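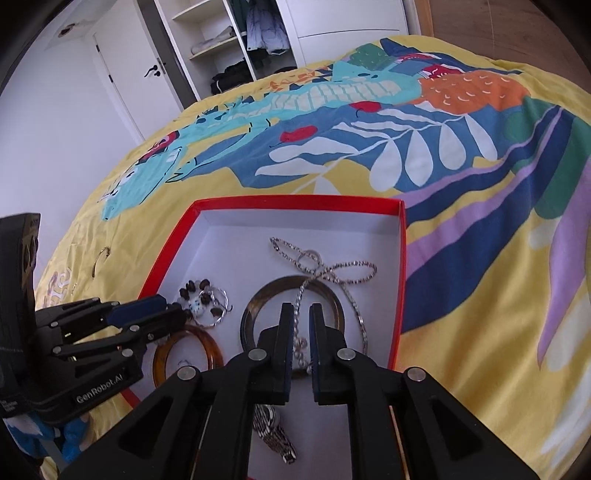

6.4 Pérdida de agarre y enganche con objetos finos o enlazados

Esta sección se aplica a las pinzas manuales Trornia utilizadas por parejas en tareas de clasificación de joyería, cadenas, relojes y piezas similares. Sustituye a la nota técnica de octubre. Revisión del 28 de diciembre de 2023.

Síntomas

– El dedo se cierra sobre una cadena y el indicador de fuerza permanece en cero.
– Al abrir los dedos, el eslabón queda retenido entre la almohadilla y el soporte.
– El registro muestra el código E-14 (apertura incompleta) en una de las dos pinzas.
– Una pinza arrastra la pieza que sujeta la otra.

PRECAUCIÓN: No tire de la pinza cuando haya una cadena retenida. El esfuerzo se transmite a las articulaciones del varillaje y puede descentrar los dedos. Las cadenas finas se rompen antes de que actúe el limitador.

PRECAUCIÓN: Mantenga los dedos de la mano libre fuera del varillaje mientras la pinza esté activa. Los huecos del cuerpo se cierran durante el recorrido y constituyen un punto de atrapamiento.

Causa

El fallo E-14 aparece cuando un objeto de sección reducida se desplaza hacia el borde de la almohadilla y entra en la junta. Es más frecuente con collares enredados, aros de alambre y pulseras de cuentas que con brazaletes rígidos. También puede deberse a una almohadilla mal asentada tras una sustitución.

Procedimiento de liberación

1. Detenga la grabación en Skellwood y anote el número de toma. No borre la toma.
2. Deje las dos pinzas inmóviles. Si ambas tocan la misma pieza, abra primero la que no presenta el código E-14.
3. Apoye la pinza afectada de modo que la cadena quede sin tensión. En superficies blandas – camas, sofás, cojines – sostenga el recipiente con la mano para que no vuelque.
4. Pase la pinza a modo manual y ábrala en pasos cortos hasta que el eslabón quede a la vista.
5. Retire el eslabón con la varilla de plástico suministrada. No utilice destornilladores ni pinzas metálicas.
6. Compruebe que las almohadillas no presentan cortes ni esquinas levantadas. Si hay daños, sustituya las dos almohadillas de la pinza (apartado 7.2).
7. Cierre y abra la pinza 50 veces en vacío. El código no debe reaparecer.
8. Repita la calibración de cero antes de reanudar el trabajo.

Nota: Si el código vuelve a aparecer durante el paso 7, retire la pinza del servicio y envíela al taller de Kunstead con el registro completo. No intercambie los dedos entre pinzas.

Prevención

1. Separe las pinzas antes de cerrar la primera. Con recipientes pequeños, una de ellas debe esperar fuera de la caja o por encima del borde.
2. Sujete las cadenas por un tramo recto o por el colgante, nunca por un nudo.
3. Levante la pieza despacio y espere a que deje de oscilar antes de desplazarla.
4. Al terminar, revise la superficie situada alrededor del recipiente. Las piezas sueltas deben recogerse a mano.
5. Inspeccione las almohadillas cada 1000 ciclos.

Nota: Las telas estampadas pueden dificultar la localización visual de aros y cierres pequeños. La inspección del punto 4 se hace con luz directa y con las pinzas apagadas.

Registro de la incidencia

Anote en la ficha el número de serie, la mano con la que se utilizaba la pinza, el tipo de objeto y el paso en el que se resolvió el fallo. Las fichas se remiten a Selamawit Gebretsadik. Las consultas sobre almohadillas y recambios corresponden a Hamdia Tekleab.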